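4.2 Speech privacy in the small booths

The second part of the survey dealt with the enclosed and half-enclosed seats that the Skirkton and Rornport offices put in when the shared floors were opened. Staff in both buildings had asked for places to take calls. The booths were bought for that purpose, but the booking records show that they were used just as often for reading and for work that needed quiet. We therefore asked two separate questions: whether people inside a booth could be understood by those outside it, and whether people inside were bothered by talk from the open floor.

We received 368 completed forms. Of these, 56 came from people who said they never used a booth, and their answers are left out of what follows. Respondents marked each item on a five-point scale and could add comments in a blank space at the end. The forms were handed out in August and the last was returned on 9/12/26.

Booth users at Skirkton gave better marks for outside noise than for privacy. They were mostly satisfied that they could concentrate, but many believed their own calls could be followed from the nearest desks. Rornport showed the same pattern with a smaller gap between the two scores. Seats with a curved surround (Figure 3) were preferred to straight-sided ones in both buildings, though the preference was weaker among people who spent most of their booth time on the phone.

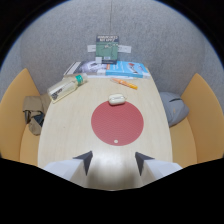
Figure 3. Booth with a curved gray wall and oval table.

Zhenhua Guo, commenting on an earlier draft of this section, argued that the preference for curved seats may have little to do with sound. People who feel hidden from view tend to report that a place is quiet, he wrote, and a form that asks only about noise will record that feeling as an acoustic result. He suggested asking about visual privacy first and noise second.

We accept the point in part. Our form had one item on being seen, placed near the end, and answers to it did rise and fall with the noise scores. However, the privacy scores did not follow it. People who felt well hidden were no more likely to think their calls were private. This agrees with the interviews at Kemum, where staff spoke of being seen and being overheard as two different worries.

Distance to the nearest desk mattered more than the shape of the booth. Where a desk stood within 2 meters of the opening, privacy scores were low for every type of seat. Su reported a similar effect for library carrels, using listening tests in place of a questionnaire. We did not carry out listening tests, and our results should be read as a record of what staff believed about the booths. Measured sound levels for the open floors are given in the next section.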